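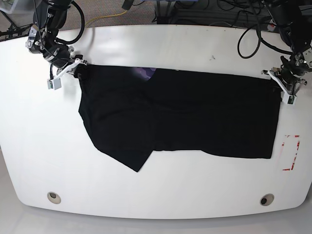
Figure 1. The two-arm folding station with a black garment held at both top corners.

3. The workplace

Our group looked at the returns department of Vanon, a clothing hire firm with a warehouse in Feltlow. Garments come back, are checked for marks, folded and put on the shelf again. The firm was trying out a folding station next to the hand-folding benches. We wanted to know what the change meant for the people who fold.

We spent five days in the department in December and watched both ways of working. We also gave out a short questionnaire, which 53 members of staff filled in. In the week of our visit the department handled 2072 garments, and 251 of these went to the station. The rest were folded by hand.

4. What changed for staff

Before the trial, one person checked and folded the same garment. At the station the job is split. A worker checks the item, lays it on the table and then watches the arms. Several people told us this was easier on the wrists and shoulders. Others said they found the watching tiring, as they had to stay alert without having much to do. The older hands also missed talking across the bench.
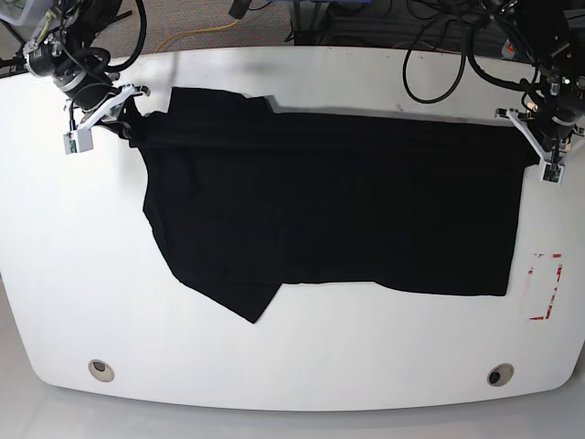 Figure 2. Both grippers on the top edge of the garment.

The main new skill is judging when to step in. Staff had one morning of training from Thoroddsen, the supplier, and learned the rest from each other. They look at the lower edge of the cloth more than at the arms. In Figure 2 the top is pulled tight between the grippers, but on the left a flap hangs down to a point while the hem on the right is fairly straight. Workers did not agree on whether a shape like this should be left alone or laid out again by hand, and the written instructions did not cover it.

Pay grades had not been changed at the time of our visit. The supervisors at the firm's other site, in Clonmont, had asked for the new task to be added to the job description first. We think this should be done before a second station is bought.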